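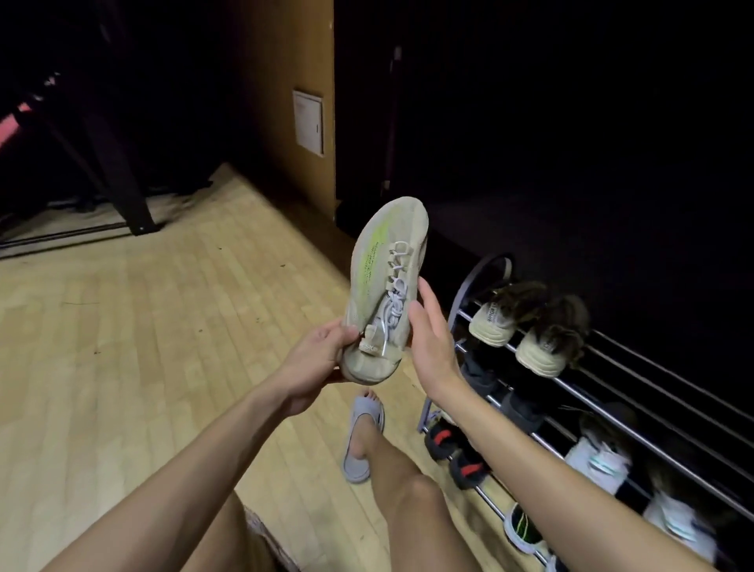

Trarnierからは、靴ひもの巻き込みは把持力の上限を下げれば防げる事象であり、独立した故障モードとして扱う必要はない、という意見が寄せられた。本節ではこの意見を検討の出発点とし、靴の収納作業で生じた把持解放の失敗について、発生条件、検出の遅れ、および対策の効果を述べる。結論を先に記すと、把持力の上限を下げた条件では巻き込みの件数は減ったものの、靴の落下が増加し、故障全体としての改善は認められなかった。

図5　靴棚の脇における両手でのスニーカーの取り扱い(頭部視点)。左手が踵側を下から保持し、右手は開いた状態で靴の側方にある。白い靴ひもは履き口付近で緩く結ばれている。

対象システムと作業

対象としたのは、双腕ロボットTekumに二指グリッパFastentを装着し、動作生成器Manoleで駆動する構成である。Manoleは頭部視点の映像を入力とし、両手先の目標位置姿勢とグリッパ開度を出力する。力覚は手首部で取得し、開度指令に対する上限制限にのみ用いた。指先に触覚センサは搭載していない。

作業は、床に置かれた靴を片腕で持ち上げ、もう一方の腕で向きを整えたのち、金属製の棚に収めるまでとした。持ち上げから整列、収納、解放、退避までを一試行とし、退避動作中に靴が棚上で移動しなかった場合を成功とする。全試行数は1,866である。靴の種類は、ニット素材のもの、合成皮革のもの、ひものないサンダル型のものを含む。

人の作業では、図5のように、一方の手が踵と側面下部を支え、指がソールの縁にかかる。もう一方の手は指を開いたままでも靴の側方に置くことができ、接触の直前まで把持形状を決めずに済む。二指グリッパではこの余地が小さい。向きを整える側の指は、閉じる方向をあらかじめ履き口の長手方向に合わせる必要があり、結び目が履き口の近くにある靴では、指の進入経路と結び目の位置が重なりやすい。

故障の内容

解放に関する故障は13件であった。うち9件は、開度指令が全開に達したのちも靴ひもの輪が指に掛かったまま残り、退避動作によって靴が棚から引き出されたものである。残る4件では、ひもが指の付け根とリンクの隙間に入り、指の開動作そのものが途中で止まった。前者では靴が落下するか、棚の縁に掛かって傾いた状態で残った。後者ではグリッパの駆動電流が上昇し、過負荷保護によって停止した。

過負荷で停止した4件は、保護機能が設計どおりに働いた例であり、安全上の問題は小さい。問題となるのは、輪が掛かったまま退避した9件である。この間、Manoleは開度の実測値が全開であることをもって解放完了と判定しており、靴が手先に追従していることを異常とみなしていなかった。うち2件では、引き出された靴が隣の靴を押し、棚の本体にも横方向の力が加わった。棚は床に固定されておらず、転倒には至らなかったが、脚部の位置がずれた。

故障はいずれも、ひもの輪が靴の甲から浮いている靴で生じている。ひもを履き口の内側に収めた靴、およびサンダル型では一件も生じなかった。結び目の緩さそのものを定量化することは試みたが、柔軟物の形状が試行ごとに変わるため、再現性のある指標は得られていない。

検出の遅れ

手首の力覚値には、輪が張った時点で退避方向と逆向きの成分が現れる。事後に記録を照合したところ、9件すべてでこの成分を確認できた。したがって情報は取得されていたが、退避区間では力覚の監視が無効化されていた。この設定は、棚の横棒と指の軽い接触で動作が中断することを避けるために導入したもので、靴を対象に加えた際に見直しが行われなかった。設定の変更履歴は残っていたが、対象物の追加と安全設定の再確認を結びつける手順がなかった。

監視を有効にした場合の検出時刻を、記録データ上で求めた。しきい値を5 Nとし、それが継続したときに停止指令を出す条件では、張力の発生から停止指令までは最長で200 msであった。この時間内の手先の移動により、輪が深く掛かっている場合には靴の前端が棚の縁を越える。退避速度を落とせば移動量は減るが、全試行の作業時間に影響するため、退避の初期区間に限って速度を制限することとした。

把持力上限の影響

冒頭の意見に基づき、把持力の上限を下げた条件でも追加の試験を行った。指が甲の布地に沈み込む量が減るため、ひもが指の下に入り込む頻度は下がった。一方、持ち上げ側の腕では踵部の保持が不安定になり、整列のために反対側から力を加えた時点で靴が回転する例が目立った。ニット素材は変形が大きく、ソールに近い硬い部分を挟めなかった場合に滑りが生じる。

持ち上げ側と整列側で上限を別々に設定すれば両立する可能性はある。ただし、Manoleは左右の腕の役割を固定しておらず、靴の向きに応じて途中で入れ替えることがある。役割の推定を誤ると、保持に必要な力が不足した状態で持ち上げに移ることになるため、今回は採用を見送った。また、輪が深く掛かった場合の退避中の挙動は把持力に依存しない。指は既に開いており、張力はひもの幾何学的な拘束によって生じているからである。この点から、筆者らは巻き込みを把持力とは別の故障モードとして扱うのが妥当と考える。

対策

変更は次のとおりである。退避の初期区間では力覚監視を常に有効とし、しきい値を超えた場合はその場で停止する。停止後に自動で引き直す動作は行わず、開度を全開に保ったまま、作業者の確認を待つ。開動作の途中で過負荷となった場合も同様とし、再度の開閉は禁止した。初期の実装では過負荷後に一度閉じて開き直す処理が入っていたが、隙間に入ったひもをさらに引き込む例が別の予備試験で見られたためである。

解放完了の判定には、開度に加えて、頭部視点の映像における靴の移動の有無を用いる。手先を短い距離だけ退避させ、靴が同じ向きに動いた場合は未解放とみなす。ただし、棚の内側が暗い場合や、前腕が靴を遮る場合には判定が得られない。判定不能のときは未解放と同じ扱いとした。このため、下段に収める作業では不要な停止が増えており、停止回数と見逃しの関係については引き続き調整を要する。

グリッパの機構面では、Fastentの指の付け根に柔らかい覆いを取り付け、リンクの隙間を塞いだ。覆いは開閉の繰り返しで位置がずれるため、作業開始前の点検項目に加えている。覆いの摩耗が解放動作に与える影響は、本稿の試験範囲では評価していない。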